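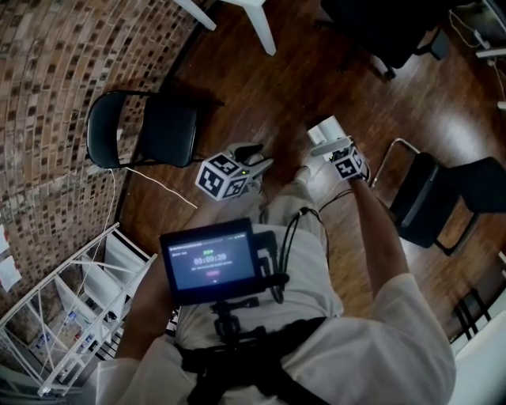
4.2 Corporal Punishment and School Rules

The second round of interviews was held in October at two religious day schools, Gemitska and Nukis. Of the 81 teachers approached, 60 agreed to take part. Most said that their school had a written rule on physical punishment, but few could say who was meant to enforce it. Parents were asked the same questions on paper, and 383 forms were returned.

Figure 3. Black harness belt with a waist-mounted display, its timer reading 00:00:20.

Xaba's earlier survey of boarding schools found that complaints were usually settled between the family and the head teacher, with no report made to the district. Our interviews support this finding for day schools. Where a complaint did reach the district office, the teacher was most often moved to another class.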